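Chapter 4
What a Shoe Costs to Make

I bought my first cost sheet for the price of a cup of tea. I was 24, working the sample room at Gounder, and the man who ran purchasing had thrown a folder of old sheets in the recycling. I asked if I could have them. He said I could if I fetched him a tea on the way back (milk, two sugars). I still have that folder, and most of what I know about pricing footwear started with trying to work out why the numbers in it never added up to the number at the bottom.

So this chapter is about costing. I know, I know. You came for lasts and patterns and leather, and we'll get back to all of that in Chapter 5. But I've watched too many good designers lose a style they loved in a ten-minute price meeting, and every time it was a fight they could have seen coming a month earlier if they'd been able to read one sheet of paper.

By the end of the chapter you should be able to:

Read a factory cost sheet line by line
Work out material consumption, with waste included
Tell fixed costs from variable costs, and say which ones your design choices touch
Take a style that's over target and find the money without wrecking the shoe

4.1 Where the money goes

Let's start with the words. A shoe has an upper, a lining, an insole, an outsole and the bits that hold those together – thread, cement, tape, buckles, eyelets. Each of those is a line on the sheet. Then come cutting, stitching, lasting and finishing, which are labor. Then overhead, which is rent and power and the salary of the person filling in the sheet. Then profit, and yes, your factory is allowed to make one!

New designers nearly always guess that the upper material is the whole story. Sometimes it is. On a plain leather pump the skin can swamp everything else. But on a summer sandal the upper is a few narrow pieces, and the bottom can cost more than everything above it. Add a wedge and you've added height, volume, a covering material and a good deal of handwork, all on one line that many people skim past.

Rope-covered wedges are my favorite teaching case for this. The rope itself is cheap. You could buy a huge reel of jute and hardly notice the bill. Laying it neatly around a curved shape, row after row, with the join hidden where a customer won't look, takes time and a steady pair of hands. Annapurna Panicker, who taught me to read labor minutes, used to make us cover the material column with a ruler and price the shoe from the labor column alone. Try it with the sheets at the back of this chapter. You'll be surprised how close you get.

A tan suede-look sandal with rounded straps and a coiled jute sole is just the sort of style I mean.

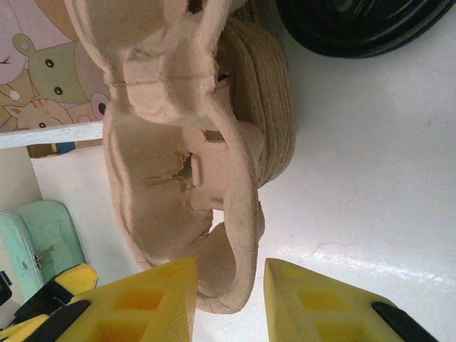
4.2 Consumption and waste

Consumption is how much material one pair uses, and it is always more than the area of the pieces. You can't cut a curve out of a sheet without leaving something behind. The gaps between pieces are called interlock waste, and the strip along the sides of the roll is edge waste. With real hides you also lose the flawed parts, and two hides are never alike, so you work from an average and hope.

Say an order is for 200 pairs. You nest the pattern pieces as tightly as they'll go, measure the sheet area used, divide by the pairs you got out of it, and then add an allowance for mistakes. Straps nest beautifully if they're straight. Curve them and the gaps open up. Put a nap on the material, so that every piece has to face the same way, and you can't flip anything to fill a hole.

I learned this the hard way at Custereck. We quoted a strappy style for an order of 2980 pairs, and I had worked out the consumption with pieces turned both ways, on a material with a very obvious nap. Krishnamoorthy Kurian in cutting rang me before I'd finished my lunch. He wasn't rude about it, which made it worse. We ran short with 60 pairs still to cut, the mill wouldn't sell us a part roll, and I spent October explaining one line on one sheet to people far above my pay grade.

Before you go on, take any sandal you own and trace its straps onto paper. Cut the shapes out and nest them for one pair. Then do it again with every piece pointing the same way, and write down both areas. Keep the paper pieces in an envelope, as you'll need them for the exercise at the end of 4.3.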